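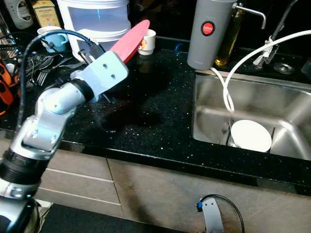 How to test a robot arm on the washing-up

Kitchen chores make a good test of whether a machine can be useful at home, and plates are the place to start. Everyone owns them, they come in a small range of shapes, and it is easy to say whether the job got done. A plate is either in the rack or it isn't.

This page sets out a plate test you can run on an ordinary worktop with one arm or two. It was written for people who have an arm working on a bench and want to know how far it is from being any use in a kitchen. The short answer, for most arms we have tried, is that it's some way off. Part of the job can be done now, though, and the test shows you which part.

What you need

An arm with a two-finger gripper, fixed so that it can reach both the worktop and the sink. A second arm helps with the later stages but you can leave it out.

Plates in at least two colours. Use the cheap sort. We use melamine ones from Doltum for the first runs and swap to china only when the arm has stopped dropping things.

A sink, a dish rack, and a normal amount of clutter. Leave the mugs and bottles where they live. A cleared worktop will give you a good score that means very little.

A notebook, or a spreadsheet if you prefer. A stopwatch.

A stop button within reach of whoever is running the test. Try it before you start, every time.

Step 1: Set the speed and grip

Turn the arm down to its slowest sensible speed. On the Briso controller this is the first item in the motion menu; other makes hide it in a settings file. Set the grip force low as well. You can raise it after the first few attempts if the plate slips, and you will probably have to.

Check the fingers. Flat, smooth fingers slide on glazed plates. A strip of thin silicone sheet cures most of it. Glue it, don't tape it, as tape lifts at the edge once it gets wet.

Step 2: Pick up a plate from flat

This is the hardest part of the whole test and the part most people expect to be easy. A plate lying flat on a worktop gives a gripper very little to hold. The rim sits only a little way above the surface, so one finger has to get underneath while the other comes down on top. A person does this without thinking, usually by tipping the plate with a thumb or sliding it to the edge of the counter.

There are three ways to go about it.

Rim pinch. Bring the gripper in low from the side, slide the lower finger under the rim and close. It's quick when it works. It fails when the lower finger catches the worktop, or when it pushes the plate along in front of it.

Press and tip. Push down on one side of the rim so that the opposite side lifts, then catch the lifted side. This needs a second hand, and a plate with a fairly narrow foot. Plates with a wide foot won't tip at all.

Slide to the edge. Put a finger on the plate, press lightly, and drag it until part of it overhangs the counter. Then grip the overhanging rim from above and below. It is slow, but it's the method we'd suggest for a first attempt. Put a folded towel on the floor. 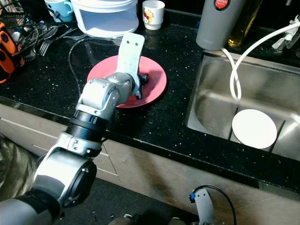
Gripper finger down on the red plate, with the sink to the right.

Watch how hard the finger presses. Too light and it skates over the surface. Too heavy and the plate sticks where it is, and the arm either stalls or jumps. If your arm reports joint load, write the figure down for each attempt. If it doesn't, listen to the motors -- a labouring joint is easy to hear once you know the sound.

Polished stone worktops cause trouble of their own. They reflect the room lights, and dark stone with pale flecks can confuse a depth camera. If the arm keeps reaching for a plate that is a finger's width from where it thinks it is, try turning off any spotlights over the counter before you touch the calibration.

Make 70 attempts at this step before moving on. It is dull work and takes most of a Sunday, but ten attempts won't tell you whether a change to the fingers helped or whether you had a lucky run.

Step 3: Lift and turn

Once the arm has the rim, raise the plate well clear and turn it upright. Do this over the worktop, away from the tap and away from anything tall at the back.

A plate held at the rim is a long lever. The weight hangs out beyond the fingers and tries to twist the plate out of the grip, and it is worst while the plate is level. Turning it upright early takes most of that load off. If it rotates in the fingers during the turn, move the grip deeper on to the plate before you add force.

Look out for the cable too. Wiring that runs along the outside of the arm can snag on a mug handle or sweep a cup off the counter. Clip it close, but leave enough slack for the wrist to turn fully both ways.

Step 4: Put it down in the sink

Lower the plate into the basin on its edge and lean it against a wall or divider. Open the fingers slowly. The common mistake is to let go while the plate is still a little above the bottom, and steel basins are unforgiving. Have the arm lower until it feels contact, then release, then back away in a straight line along the direction of the fingers.

Hoses and loose taps should be counted as part of the problem. If there is a flexible hose in your sink in daily life, leave it there for the test. Soft things that change shape are hard for a planner to deal with, and it's better to find that out now.

Step 5: Score it

Give each attempt one of the following.

2 -- plate moved and left standing where you wanted it, with no help.
1 -- plate moved, but it fell over, landed in the wrong place or needed a nudge.
0 -- dropped, not picked up, or you pressed stop.

Record the time as well, and anything else that got knocked. A clean plate and a broken mug is not a 2.

For comparison, do the same job yourself 6 times and write down the slowest. Then do it once with a pair of kitchen tongs. The tongs are a much fairer match for a two-finger gripper than your hand is, and the result tends to make people kinder about the robot.

What to expect

Moving a plate that is already upright is within reach of most arms. Picking one up from flat is possible with patience. Washing it is another matter. Scrubbing means holding the plate firmly with one hand while pushing on it with the other, and judging by eye whether the egg has gone. We have not yet had an arm do that well enough to leave it alone.

Cutlery is harder still. A heap of forks tangles, shines and looks much the same from every side. Don't add it to the test until plates are scoring well.

If your results stall, go back to step 2. The notes on finger shapes are on the Gill page, and the Anilell page has the blank score sheet to print.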